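The case against the tall bail handle is usually made on looks or cupboard space. I think it should be made on geometry, and that on geometry the handle wins more often than its critics allow.
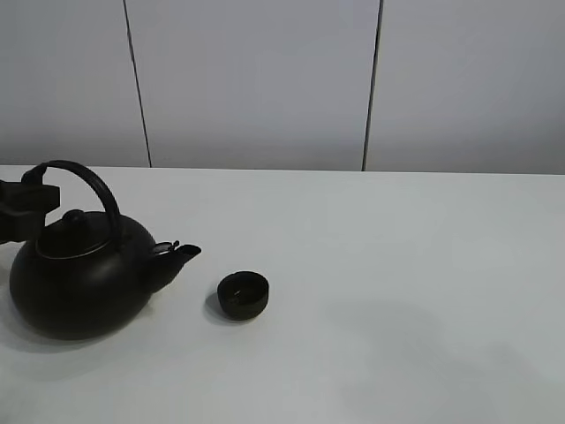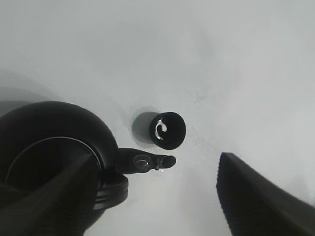
**Filed under: Tableware / Pouring vessels**

A squat pot carries its weight low. With a handle that arches over the lid, the hand starts above that weight, and a level lift puts little twist on the wrist. A side handle puts the load out to one side, and the wrist pays for it. My own pot, a Lasudberg, weighs 979 g empty. Filled for a table of 9 it is a serious object, and I would not want it on a side handle.

The objections deserve an answer. The arch stands over the lid, so refilling is awkward. This is true. Whitlock's folding bail solves it and introduces a rattle, a poor exchange in my view. The second objection is that a short spout forces the cup close to the pot. Also true, and I count it in the design's favour: a short fall of tea splashes less.

Where I do side with the critics is on black. A black cup beside a black pot looks well on a white table, but the level of dark tea in it is hard to judge. The Idedby cups I use hold 224 ml and I overfilled them all through March. A pale interior would cure this at no cost to the set.

The shop in Nitutthorpe still stocks only side handles in the larger sizes. I have asked twice for a fixed bail, and shall ask again on Friday.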